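Koltska's new climbing cube wants your kids to get moving before breakfast
Posted Mar 22, 2021 by Inger Eskildsen

I had a whole different post planned for today (jump ropes, you'll get it next time), but then the press release for the Hatard landed in my inbox and I couldn't leave it alone. It's an indoor climbing cube for kids ages 3 to 7, it folds flat against a wall, and it talks. Of course it talks!

The cube comes from Koltska, the same people who did the wobbly balance beam that half the preschools in our district seem to own. You get four climbing panels, a crawl tunnel, and a little speaker box that clips on top and calls out challenges. "Touch the blue hold with your left foot." "Crawl through and come back like a crab." There are 27 challenges built in, and the company says more can be loaded from a phone app called Dumance later this year. The price is $235, and the first 3,000 units are supposed to ship in August.

So, is it any good? I got to spend a morning with a sample at Magesa, the indoor play center where I help run the toddler hour, and I came away with mixed feelings. The climbing part is great. The holds are big and grippy, the panels don't wobble, and even the cautious kids were halfway up within a couple of minutes. One little girl went through the tunnel over and over and had to be bribed out with crackers.
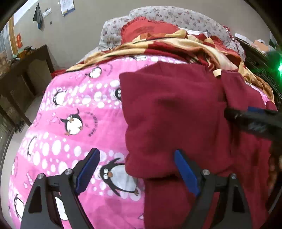 The talking part I could take or leave. Half the kids ignored it completely and made up their own game, some kind of shipwreck with a very strict captain, and they were moving a lot more than the ones who stood still waiting for the next instruction. That's my usual gripe with gadgets like this. A four-year-old already knows how to play on something climbable, and the voice can end up slowing things down. You can switch it off, thank goodness. The button is on the underside, where small fingers won't find it right away.

I did like that the challenges mix up left and right and over and under. Preschoolers need lots of practice with those words, and they learn them faster when their whole body is involved. If you already do obstacle courses with couch cushions, you're covering the same ground for free (and please keep doing it, cushions are wonderful).

A few practical things, for those of you thinking about a birthday. The Hatard needs a clear patch of floor on every side plus a mat underneath, and the mat is sold separately, which annoyed me. It folded up easily enough once I'd been shown the trick with the hinges, but I wouldn't want to do it with a toddler hanging off my leg. The weight limit is per child, one climber at a time, so families with three kids should expect some negotiating over turns. The speaker takes AA batteries, not included.

Koltska is also giving a set to a handful of public preschools. I asked how they're choosing, and the answer I got was that teachers can put in a request through the company's website until the sets run out. They had 921 requests when I checked, so I wouldn't sit on it if your school could use one. Our toddler hour has one in too, fingers crossed.

If your preschooler has tried the older balance beam, let me know in the comments how it held up. I'm especially curious about the rubber feet, which came off ours in the first month and are now living in the lost and found box. Jump ropes next time, I promise!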